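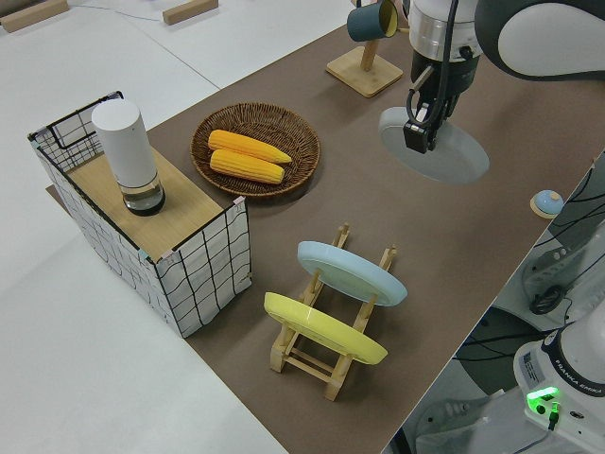
A grid-print basket with a board across the top, next to a round woven tray

Home | Small Spaces | Cleaning | Weekend Projects | Contact

Print this page | E-mail to a friend

How to Set Up a Drop Zone When You Don't Have an Entryway

My front door opens straight into the living room. No hall, no closet, not even a stretch of wall wide enough for a coat rack. For the first year in my apartment in Grormont I dropped everything on the couch, and then sat on my sunglasses (two pairs!). So this is how I finally made a spot for all that stuff, and it's easy enough to do in an afternoon.

Step 1: Watch where things land

Before you buy anything, spend a few days noticing where you put things down when you walk in. Don't try to be good about it. I was sure I needed hooks by the door, but my bag always ended up on the end of the couch and my keys on the windowsill – and that's nine steps from the door. The drop zone has to go where your hands already want to go. Mine went next to the couch.

Step 2: Sort the pile

Take everything that's sitting in that spot and make two piles. One is what leaves the house with you: keys, wallet, bus card, umbrella. The other is what came in and should have gone somewhere else. My second pile was embarrassing. Takeout menus, a library book, a screwdriver, a postcard of Cáceres I'd been meaning to frame since August. Put all of that away first or you'll end up building a very nice home for junk.

Step 3: Pick your containers

You want one deep thing and one shallow thing. The deep one is for soft, bulky stuff like scarves, gloves and the reusable bags that seem to breed at night. A fabric basket is great for this, and if you lay a board over the top you get a little table out of it too. The catch is that you have to move whatever is on the board to get inside, so keep the things you need every day somewhere else.

The shallow one is for keys and small change. A tray or a wide bowl works. Don't go deep here, I tried a mixing bowl and spent every morning digging.

Measure your spot before you shop! I came home from the flea market in Bedovport with a gorgeous crate that stuck out past the couch, and I walked into it for a week before I gave it to my sister.

Step 4: Deal with paper

Mail will wreck this whole setup if you let it. I have one upright file holder, and the rule is that when it's full I have to go through it before I can add anything. Ads and flyers never get that far – they go right into the recycling under the sink. Bills get opened standing up, coat still on.

Step 5: Add a hook or two

If you rent, the stick-on kind are fine for keys and a light tote. Clean the wall with rubbing alcohol, let it dry, press hard, and then leave the hook alone for as long as the package says. Check the weight limit too. My umbrella weighs 700 grams (yes, I put it on the kitchen scale) and it pulled the first hook down in the middle of the night. I moved up to the next size and it's been fine.

Step 6: Reset it once a week

I do mine while the coffee is brewing. Empty the tray, put stray socks in the hamper, shake out the bottom of the basket. It takes me 3 minutes, maybe a bit longer in winter when there are gloves everywhere.

If you live with other people, give each of them their own tray. My cousin over in Berorwood tried one big shared bowl for the whole family, and they were all still late, just looking in the same place. Painter's tape with names on it is plenty while you work out who needs what, and you can make proper labels later if you're the label type. I'm still on the tape.

Print this page | E-mail to a friend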